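Last updated: September 16, 2021
2 min read

Speaker notes – "Hang it once": monitor arms and TV brackets for people who hate drilling

Right, morning everyone, thanks for squeezing in. I'm going to talk for a bit about brackets, and I promise it gets livelier than it sounds! I fitted my first one in a rented flat above Banine and it took me a whole evening, mostly because I'd bought the wrong plugs (more on plugs shortly).

Start with the hole pattern on the back of the screen. Measure across, then down, in millimetres. My telly at home is 400 by 400, and the Urnska arm I'd ordered stopped well short of that – so back in the box it went.

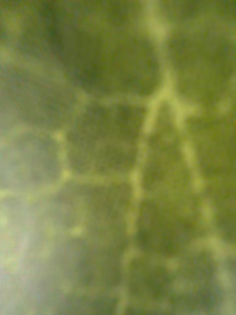
Page 183

Then weight. Take the stand off before you weigh the screen, and don't trust the figure on the carton, which often counts the packaging too. If you're anywhere near the limit on the bracket, go up a size. I know the bigger one's uglier. Go up a size anyway.

Pause for the stud finder story if there's time. (Short version: Jhair Guzmán lent me his, I had it upside down, and I found a stud every inch across the entire living room.)

Plasterboard on its own is where people come unstuck. A fixed flat bracket with a light screen, fine, with decent fixings. A swinging arm is a different animal, and the further you pull it out the harder it tugs on the top bolts. I put my Zapata double arm straight into timber and I can haul it right out over the sofa without wincing.

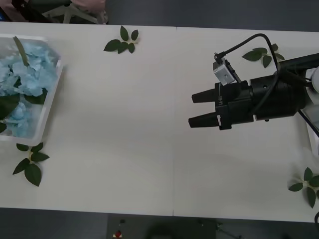

Cables, and what I'd do differently

Leave slack! Pull the arm out as far as it goes, turn the screen both ways, and only then do up the ties. I did mine with the arm folded flat and yanked the aerial lead clean out in July, halfway through a film.

Ask who's got a Rundbridge desk clamp – there's usually one. Check the desk thickness before buying, and keep the spare bolts in a labelled bag taped behind the screen.

Questions next, then pass the sample brackets round.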